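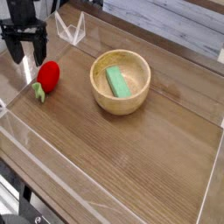

# Brestbridge Match Reports

Plain-text match reports and event tables for the Brestbridge amateur soccer league, with scripts to check them. Maintained by Jonas Wallner and Ursina Koller. The reports are in English. Most were written by the home club on the evening of the match.

## Contents

| Path | What it holds |
|---|---|
| `reports/` | One text file per match, UTF-8, no markup |
| `events.csv` | Goals, cards, substitutions and penalties |
| `matches.csv` | Teams, ground, kickoff time, halftime and final score |
| `players.csv` | Player keys and the name forms seen in reports |
| `tools/` | Validation and export scripts |
| `CHANGES` | Corrections by release |

The set covers 317 matches over five seasons: league games, cup games and preseason friendlies. Youth matches are left out. The `competition` column takes one of three values: `league`, `cup`, `friendly`.

## Match keys

A match key is the season number, the round and the home team code, joined with hyphens. The file name in `reports/` is the match key plus `.txt`. Replays take the suffix `r`. An abandoned match keeps its key and has `status` set to `abandoned`; its score fields hold the score when play stopped. If the league later awarded the match, the awarded result is in `award_home` and `award_away`, which are blank everywhere else.

## Fields in `events.csv`

- `match_key`: joins to `matches.csv`.
- `minute`: integer. Stoppage time is stored in `added`, so a goal in the second minute after the 90th is `90` and `2`.
- `added`: integer or blank.
- `type`: `goal`, `own_goal`, `pen_goal`, `pen_miss`, `yellow`, `second_yellow`, `red`, `sub`.
- `team`: the team credited with the event. For an own goal this is the team that gained the goal.
- `player`: key from `players.csv`. For an own goal this is the player who put the ball in, so `player` and `team` will not match.
- `player_2`: the assist for a goal, the player coming off for a substitution. Blank if the report doesn't say.
- `source`: `report`, `referee` or `both`.

Minutes are taken from the referee's sheet where one exists. Club reporters tend to round to the nearest five, and the two sources often differ by a minute or two. When only the report gives a time, `source` is `report` and the minute should be treated as approximate.

Shootout kicks are not in `events.csv`. The shootout score is in `matches.csv` under `so_home` and `so_away`.

## How the tables were made

Reports were copied from club bulletins and league mailings. Line breaks from the original layout were removed. Spelling was left alone, including player names. Ambros Riedl and Annelies Riedl each coded the events from the text separately. Differences were settled by Engelbert Holzer with the referee's sheet in hand. Where no sheet survived and the coders disagreed, the event was kept with a blank minute.

Assists were coded only if the text names the player who made the last pass, cross, header or knockdown. A phrase such as "after good work on the left" doesn't count. A rebound from a saved shot is not an assist.

## Known problems

- Season 2 has no referee sheets for the cup rounds before the quarterfinals.
- Assist counts are not comparable between clubs. Some reporters name the passer every time and others almost never do.
- Reports of heavy defeats are short. Anyone using report length as a feature should check it against goal difference first.
- Substitutions in friendlies are incomplete. Several reports say only that the whole bench was used.
- Two brothers at one club share an initial and a surname. Reports that print just the initial are coded to the key `unk_pair`.
- One November fixture was played at a neutral ground. The `home` column follows the fixture list.

## Using the scripts

Python 3 is enough; there are no other dependencies.

```
python tools/check.py
python tools/export.py --season 4 --out season4.json
```

`check.py` confirms that every match key has a report, that goal events add up to the final score, and that no player is booked after leaving the field. It prints one line per fault and exits with status 1 if there are any. Matches with status `abandoned` are checked against the score at stoppage, never the awarded one.

`export.py` writes one JSON object per match with events nested in time order. Events with a blank minute go last. Text longer than 1000 characters is wrapped in the preview field only; the full report is unchanged.

## Corrections

Open an issue with the match key, the row at fault and the source for the change. A scan or a typed copy of the referee's sheet is preferred. Changes based on memory are logged under `disputed` in `CHANGES` and the table stays as it is until a second source comes in.

Please don't send edits to the files in `reports/`. They are kept as printed, mistakes included, and `check.py` compares them with stored checksums.

## License

Tables and scripts may be reused with credit to the Brestbridge Match Reports maintainers. The report texts remain with the clubs that wrote them and may be used for research and teaching. For other uses, write to the club concerned; contact addresses are in `tools/clubs.txt`.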